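Kitchen Hand Wanted, Pernumico Lunch Kitchen

We are a small, friendly kitchen looking for someone who likes washing up, or at least doesn't mind it, to join us from December. We cook a hot lunch for 200 people and we do it with a team of 4, so you can imagine the pile of bowls, trays and jugs that comes back to us once everybody has eaten!

The work is mostly at the sinks and on the drying racks. You'll wash the big mixing basins and pots by hand, wipe and put away the coffee and tea things, sweep the floor, and help with peeling when we're behind (we are often behind on potatoes). Some of the basins are awkward to handle, so you should be comfortable lifting and turning large pans. We'll show you where everything lives, and please do ask twice if you forget - the shelves took me most of a month to learn.

You don't need any kitchen experience. We'd love someone who turns up on time, gets along with people and doesn't leave the last jug for somebody else. Shifts start at 10:30 in the morning and end at 3, and you get a proper sit-down lunch with the rest of us, with seconds if there are any left.
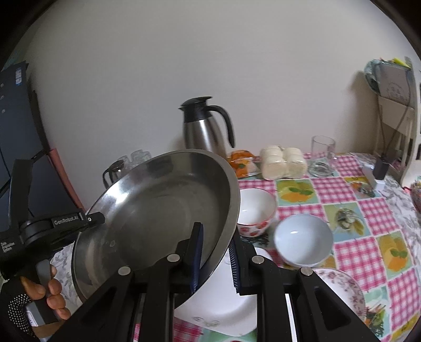 One of our big stainless-steel basins, with the vacuum jug behind it.

If this sounds like you, come by the side door at 43 Marken Street any afternoon after lunch service and ask for Awuor Mfinanga, or leave a note with your name and phone number at the counter. A few lines about yourself are plenty, and there's no need for a formal résumé. We'll invite you in for a paid trial shift and a cup of coffee, and you can see whether you like us too.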